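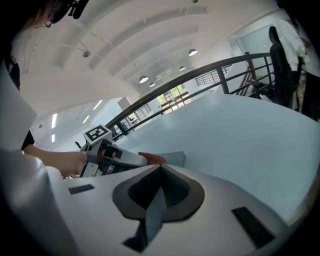 From: Duván Marulanda
To: gripper-buyers list
Date: January 6, 2024
Subject: Re: [gripper-buyers] second pair of handhelds or wait for the arm?

Sorry for the slow answer, was off the list over the holidays and came back to a pile. Answering inline and then the numbers at the bottom. Typing between two other things so forgive the mess.

Jhosep Marulanda wrote:

> We need to settle the spring order before the Otstead people
> close their books. As I see it there are two ways to go. One,
> we buy another pair of the handheld grippers from Garnetti and
> keep collecting by hand through April. Two, we hold the money
> and put it toward the arm.

One. Buy the pair. The arm does nothing for us until there is enough data to train on, and right now the bottleneck is hands on tools. Two people can't share one pair, we tried it for a week in the fall and they spent half of it passing the things back and forth and re-zeroing.

> My worry is that the handhelds are a dead end. Once we have an
> arm we teleoperate with that and the handhelds go in a drawer.

Don't agree. Setup on the handhelds is a table and a person. Teleop needs the arm bolted down, an e-stop, someone standing by, a room we can lock. We don't have the room. Londoño has said maybe on the room since last summer and I've stopped planning on it.

Also the fingers are supposed to be the same on both. Garnetti's sheet says the fingertip set from the handheld fits their wrist adapter. Have NOT tested this. If anybody on the list has mounted one please say so, that would change my mind about which adapter to get.

> What about the marker blocks? Last time they were quoted
> seperately and I only found out at invoice.

Yes. Still separate. The white block on top of the gripper with the square marker on it is its own line item, and so is the bracket under it. Ask for both by name. I asked for "complete unit" last time and complete turned out to mean without. Get spares of the printed markers too, they're cheap and ours get scuffed at the corners. A scuffed one costs you a whole afternoon of episodes where tracking drops out and you don't see it till you process.

> And is the head rig in or out of this budget?

Out. Different pot, Zumgate pays for anything worn on the head, we pay for anything held in the hand. Don't ask me why the line is there but it's in the agreement. Whatever you do don't put straps or headbands on our order, it got bounced once already and cost us two weeks.

> Can you send me what you would actualy put in the order, with
> amounts?

OK. All dollars, before shipping:

Handheld gripper, pair – 2,545
Marker block with bracket, set for the pair – 190
Fingertip spares, one bag – 99
Printed markers and adhesive – 100

That comes to 2,934. Shipping they won't quote until the order is in, so leave some slack. I would not go over 3,200 all in without asking Londoño first.

Left off on purpose:

The hard case. It's nice, it's overpriced, ours live on a shelf.

The wrist adapter. See above, wait until someone confirms the fit.

The extended warranty. We've had one thing fail and it was a cable, and I replaced it with one from the parts bin.

Things that aren't on the quote but will cost us anyway, so please put a line in the plan:

1. Cable. Buy a few extra and longer than you think. People lean in over the table and the short ones pull.

2. Table space. Two people each with a pair want a wide table with nothing else on it, and room to bring their elbows in from the side. The little desks at Otstead won't do. I'd take one big table over two small ones any day.

3. Light. The wide lenses pick up every ceiling lamp and window in the building, and a shiny tabletop throws it back at you. A matte mat would help, I haven't priced one. Someone else want to look at this?

4. Operator hours. This is the real money and it's always missing from these plans. The pair is a one time cost. Paying two people to sit and pick things up through April is not. I'd sooner cut the spares than the hours.

5. Storage. We filled the last disk quicker than planned. I'll send a seperate mail, it's a longer story.

On timing – Garnetti said six weeks last time and it was closer to nine. If we want the second pair working well before April ends the order has to go out this month. If it slips into February I'd say forget it and put the money in the arm fund, at that point you're right and I'm wrong.

> I don't want to be the one explaining to Otstead in the summer
> why we bought the same thing twice.

Fair. Then tell them now. One paragraph in the plan: two operators, two pairs, twice the episodes per day, arm comes after. They can do that math. What they don't like is finding out from the invoice, same as you.

Also on resale – I asked and Garnetti doesn't buy back. There was a guy on this list last year looking for a used pair, might still be reading. If the arm does come and the handhelds go in your drawer we could get something for them.

So, need from you:

- yes or no on the pair
- which cost code, I have two written down and don't know which one is live
- who signs, you or Londoño

If it's yes I can send the order form Monday morning. Quote is good till the end of the month, after that they redo the prices and I don't expect them to go down.

More on the disks later

Duván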